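Wastlow Color Match Set

README, version 8

Contents

The set holds paired photo files for testing color correction on wedding and portrait work. Each pair has one raw file and one finished file, exported by the same editor on the same calibrated screen. It was put together at the Lilstead studio for checking presets before they go out to second shooters, and it is shared with other studios on request.

Total pairs: 805
Pairs held back for testing: 296
Raw format: DNG
Finished format: 16-bit TIFF, Adobe RGB
Preview format: JPEG, sRGB, quality 50

Previews are for browsing only. Do not measure color from them.

Folder layout

raw/ - original files, renamed, otherwise untouched
finished/ - edited files, same base name as the raw
preview/ - small copies of the finished files
lists/ - train.csv and test.csv
notes/ - editor notes, plain text, one per event

The event code is the first part of each file name. All files from one event are in the same list. If you make your own split, keep it that way, or the test results will look better than they are.

List columns

file: base name without extension
event: event code
light: daylight, shade, tungsten, mixed, flash
kelvin_in: white balance as recorded by the camera
kelvin_out: white balance set by the editor
tint_out: tint set by the editor
skin: yes if a face fills enough of the picture to judge skin tone, otherwise no
dress: yes if a white or ivory dress is present

An empty kelvin_in means the value was missing from the raw file. It does not mean auto.

Editing rules

Editors worked from neutral. No film looks, no split toning, no local skin smoothing. Exposure and white balance could be changed freely. Cropping was not allowed, so raw and finished files line up pixel for pixel after lens correction is turned off. Ivory dresses were kept ivory. Earlier versions had several of them pushed to pure white; these were edited again for version 6.

Mixed light is the weak part of the set. Where window light and tungsten fell on the same face, the editor chose one and let the other drift. The choice is written in the event note, but there is no column for it.

Permission

Couples signed the Mendonça release form, which covers testing and teaching use. It does not cover advertising, portfolios, or public galleries. Guests who asked to be left out have been removed by file, not blurred. If you receive a removal notice, delete the listed files from all three image folders and from your backups.

Known problems

- Some flash files from the Mastow hall events carry a green cast in the shadows. The finished files correct it only in part.
- Preview files made before version 5 lack an embedded profile. Treat them as sRGB.
- The dress column was filled in by one person and has not been checked a second time.

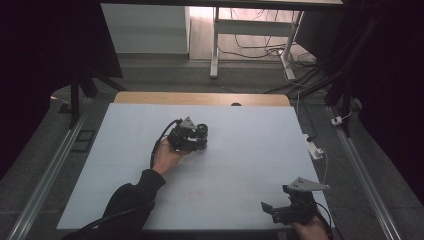
Posted by Siobhán Hegarty | Feb 16, 2021 | Filed under: Data, Color

Changes in version 8

Duplicate ceremony pairs removed. Tint values in test.csv rounded to whole numbers to match train.csv. Two event notes renamed so that the codes agree with the file names. No image files were edited again.

If you are moving up from version 7, replace the whole lists/ folder. Mixing old and new lists will leave rows that point to missing files.

Checking your copy

Run the checksum file in the top folder before first use. A mismatch in preview/ can be ignored if you rebuilt the previews yourself. A mismatch in raw/ or finished/ means the copy is bad - download that event again.

Contact

Questions on the lists and releases go to Siobhán Hegarty. Questions on the editing rules go to Vanderleia Barbosa. Include the event code and the version number.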